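From the kitchen end of things

So I finally did it. I gave up my dishwasher. It died back in May with a sort of sigh, and I called the repair place over in Voslow, and they quoted me a number that made me put the phone down and go for a walk. I meant to shop for a new one that week. Then I washed up by hand a few nights in a row and, well, I'm still doing it.

I know some of you are already typing your replies (last time I brought up dishes in this newsletter I got 32 emails, most of them about sponges). But hear me out! I used to let everything pile up until the machine was full, which for a household of 2 meant the good bowls were always dirty when I wanted them. Now they get washed after supper and they're back on the shelf before bed. I own fewer things than I thought I needed, too. A whole box of mugs went to the Flallanero thrift store and I haven't missed one of them.

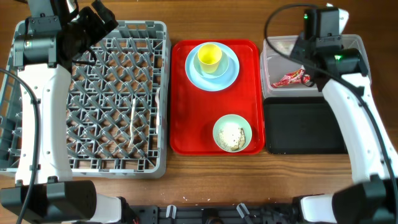

The part I got wrong at first was the water. I ran the tap the whole time, like my grandmother would never have allowed, and the bill let me know it. These days I fill a basin, wash glasses first, then plates, then whatever is greasy, and rinse it all in one go at the end. I soak the oatmeal pot while I eat. If you take one thing from this, soak the oatmeal pot.

Soap-wise I've been using the plain Salian bar, the kind you rub the brush on. It lasts forever and my hands don't crack the way they did with the green liquid stuff. I tried the Flokel powder as well and went right back to the bar — too much fizz, and it smelled like a hotel lobby.

Will I hold out through the holidays, with the whole family here and every pan in the house going at once? Ask me in January. I've told my sister she's on drying duty and she has not replied.

Anyway, I want to hear how you all do it. Air dry or towel? Glasses first or last? Hit reply and tell me, and I'll run the best ones next month along with the bean soup I promised and then forgot about. It needs an overnight soak too, now that I think of it.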